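Mollismont Youth Baseball
Progress report to the Tahiri Fund, October 13, 2022

Dear Lungile,

It hardly seems possible that the season is over already, and I'm sorry this reaches you a little later than I promised (the fall tryouts ate up most of two weekends!). We signed up 146 players, up from 139 last year, and 12 of them had never held a bat before spring.

Your grant went first to the infield at the lower diamond, which used to turn to soup after any decent rain. Wian Hendricks and his crew regraded it in July, and we lost only two home dates after that. The rest paid for catchers' gear, a new pitching screen and umpire fees for the under-12s, who finished second after a wild 11-9 loss in the final. Anathi Ndlovu pitched four innings of it and was still smiling at the handshake line, bless her.

We are behind on the scoreboard. The quote came in higher than we had planned for, so Fatima Moodley is asking two other suppliers, and I'd like to hold that money over until spring if you agree.
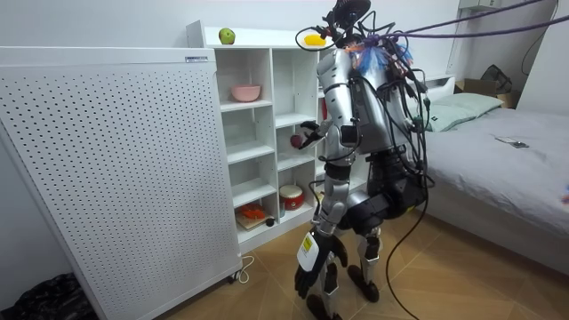
Humanoid robot beside white open shelving.

Winter batting practice starts next month, and we have places for nearly 90 kids. Do come by one evening if you're in town. Receipts are in the second envelope.

With warm thanks,
Kayode Wike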